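Garnum two-arm bench cell review: count the extras before you sign

I've now read four brochures that describe a two-arm cell as "ready to run," and I've stopped believing the phrase. The Garnum is the one we bought, so it gets the long review. I handle equipment planning for a small test lab, and my interest is mostly in what a thing costs by the end of its first year. If you want a review of how nicely the arms move, plenty of those exist already.

The pitch is simple. Two arms, grippers, wrist cameras, one enclosure, one purchase order. Our alternative was a bare pair of arms from Tavares and a frame we'd build ourselves. On paper the Tavares route was cheaper, and I still think it would have been cheaper in practice for a shop with a decent machinist and some patience. We have the patience.

Start with the quote. Ours came in three parts, and the salesperson was only keen to talk about the first one. The second was installation. The third was a support plan, described as optional, without which you can't get replacement gripper fingers at the listed price. I asked for one number covering everything and it took three weeks to get it. Put that request in your first email.

Then there's the work itself. Our jobs are small-item handling: picking up cases, cards and little plastic things, setting them down somewhere else, and doing it again with a different mix. Garnum's demo used foam cubes, all one size, all the same color. I'd ignore any demo like that. Mail them a box of your own junk and ask for a run of 100 picks with no edits. They did agree to this when pushed, to their credit, and the clear plastic cases gave them the most trouble. 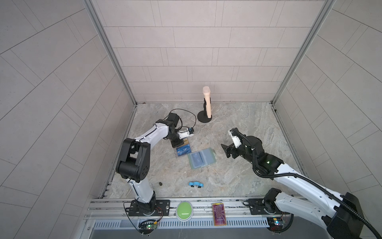
Reach was my next complaint. The spec sheet gives you the reach of one arm, standing alone, with nothing in its way. Put two of them on the same front rail and the space they can both use is a good deal smaller than the floor area you paid for. Hiếu Bạch, who did our layout, taped the shared zone out on a desk before we ordered, and that was the most useful afternoon of the whole project. We dropped one planned job because of it.

Cables are the other thing the drawings leave out. Every wrist camera has to send its signal somewhere, and the cable needs slack to follow the arm, and slack gets in the way. I'd budget for spares from day one. We bought 5 and I wish we'd bought more, as the lead time ran from June into July.

What I liked: the aluminum framing is square and easy to bolt things to. The arms mount on plain plates, so swapping one out is dull work with a wrench. The grippers are basic parallel ones and I have no quarrel with them.

What I didn't: small boards and loose wiring are a poor look at this price, and I'd have paid for a proper cover. The manual is thin. Training was a video call. Holten includes a full day on site with their smaller cell, or did when we asked, though their arms were too short for us.

As for payback, the vendor's worksheet assumes the cell is busy all day. Ours isn't, and I doubt yours will be in year one. I cut their usage figure by 50 percent, added half a person to reset parts and fix jobs that went wrong, and the payback date moved well past the end of the warranty. We bought it anyway – the work was piling up – but I wanted that number in front of my boss before the invoice was.

Three stars out of five. I'd buy it again at a lower price, with the support plan written into the same contract.

Related reviews
Proltia gripper finger set: worth the markup?
Holten compact cell, six months in
Leasing or buying your first arm
Tavares arms on a home-built frame
What to ask before you pay for a support plan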